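Storing fishing line over winter — quick tips
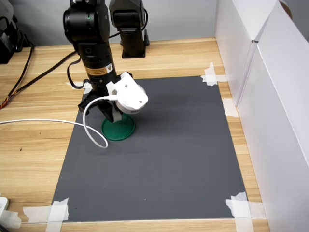

Grey mat on the table, taped down.

Been asked twice since August how I keep my spools so here goes, no particular order.

Keep line out of the light. Mine was on the shed windowsill for years, went chalky and snapped at the knot. Now in an old biscuit tin, lid on, indoors.

Mono off the reel if its been on all season. Wind it onto something wide, the wider the better. I use empty Lindemann spools, the 30 yard ones are too narrow, get the big ones. Braid can stay put.

Back the drag right off. Always forget this.

Rinse in lukewarm water if you fish salt. No soap, or a tiny drop. Pat with a tea towel, leave overnight, not on the radiator!! Gisela Görtz did hers on the radiator and lost 286 yards of brand new Vornness.

Label everything. Bit of masking tape, breaking strain and the month you bought it. I had 17 spools and no idea which was which, ended up binning half.

Loose ends — elastic band round the spool, not too tight. The little notches are useless on the cheap ones.

First few yards always get cut off in spring, dont be mean about it. Run it thru your fingers, any rough bits, cut past them.

Old line goes in the recycling tube at the tackle shop, or chop it up small before it goes in the bin. Birds.

Hooks next time, if I get round to it.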